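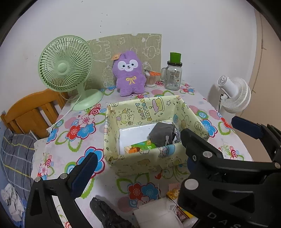 Vol. 12, No. 3, p. 14

Coaching > Talks and Clinics > Speaker Notes

Tackling in the under-15 game: notes for the club coaches' evening
May 25, 2022
By Augustina Nartey

Start with the Tristby match. Most of the room will have been there or heard about it. We lost by two tries and both came from missed tackles out wide. I went back over my notes from January onwards and the same thing shows up in nearly every game. Our players go in too high and too early.

Ask for a show of hands: who runs a tackling drill every week? Wait. Then ask who runs it after the first half hour, when legs are tired.

Point one. Feet before shoulders. The player who misses has usually stopped moving his feet two or three steps out, then dives. Get them to take short steps all the way in. I use a channel five metres wide, one runner, one tackler, walking pace to begin with. Leave it at walking pace longer than you want to. With the Garnen group I kept it there for three sessions and had a few complaints from parents.

Point two. Head position. Cheek against the runner's side, head behind or beside, never across the front. Stop the drill every time you see it wrong. Say this twice. If a child takes a knock to the head they come off and they stay off, whatever the score.

Point three. Who tackles next. The first tackler slows the runner and the second one finishes. We are poor at the second part. At Vastia they number their defenders off from the ruck and shout the numbers, and it does work, though it is noisy. Show the diagram on the flip chart here. Blue pen for defenders.

(Take questions if there are any. Move on by twenty past.)

The numbers. Over the season we logged 210 attempted tackles for the under-15s in open play. We missed more than 120 of them. Read that out slowly. Then say that the under-13s are not part of this count and I don't want anyone guessing about them.

Fitness. Keep this short. The Þrastardóttir shuttle (say it as best you can) is on the handout. Out and back with a turn to the ground at each end. Six runs, rest, six more. Do it before contact work once a fortnight, so they learn what tackling feels like when they are short of breath.

Equipment. Two of the tackle bags have split along the seam. Please don't use them until they have been stitched. The pads are fine. Sign them out and bring them back the same night.

If time allows, do the walking drill with two coaches at the front. Ask before the talk so it isn't a surprise. No contact, shoes on, push the chairs back first.

Finish with dates for pre-season and send the sign-up sheet round from the left-hand side. Handouts are on the chair by the door.

12 comments | 3,033 views | Share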